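Trulton Workplace Help Desk
Ticket: Table in the Pesville room rocks, basket will not sit flat
Category: Furniture and fittings
Status: Monitoring

Reported problem

The light wooden table in the Pesville room moves when anyone leans on the near side. The white wire basket that lives on it also rocks, and cups put on its inside shelf slide toward one end. Started in May, after the carpet was cleaned. We need the table for sorting cups most afternoons.

Environment

Rectangular table, pale wood top, gray carpet. One white wire basket with a flat inside shelf. The basket is a Purnilance, bought through Taşdemir with the rest of the storage. Cups are white.

Log

Entry 1
Asked the requester to take everything off the table and push down on each corner in turn. Reply: it dips at the back left and nowhere else.

Entry 2
Turned the foot at the back left out 2 full turns. Rocking at the table stopped when leaning on the near side. Requester put the basket back and says it still rocks, though less than before. So there are two faults, and the table was only one of them.

Entry 3
Asked for the basket to be moved around the table top to rule out a dip in the wood. Same rocking in every spot. Top checked with an 800 mm straightedge along the length and across, no gap. Table top ruled out.

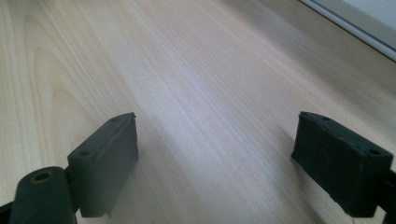

Same table in both. The basket is in the second one. 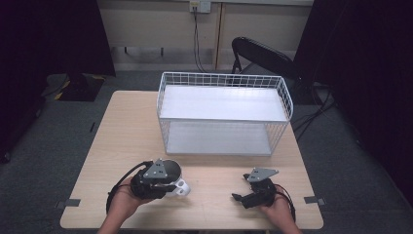 Entry 4
Basket emptied and turned over on a towel. One wire at the underside of the base was bent down by almost 2 mm. Pressed it back by hand, with the towel over it to protect the coating. Do not use pliers on these, the white finish chips and then the wire rusts.

Entry 5
Basket placed back on the far half of the table. Sits flat with nothing in it. Inside shelf unclipped and clipped in again, one clip had not been seated. Cups stay where they are put.

Entry 6
Requester reports a slight movement again after 10 cups were loaded at one end. Tried the same load spread along the shelf, no movement. Advised loading from the middle outward.

Resolution so far

Table foot adjusted, base wire straightened, shelf clip seated. No parts ordered. If the table starts to rock again, check the back left foot first, as the carpet there may still be settling. Ticket stays open for 30 days and then closes by itself. Reply on this ticket to keep it open.

Related tickets

Chair in Pesville room squeaks (closed)
Replacement feet for wooden tables, stock query (open)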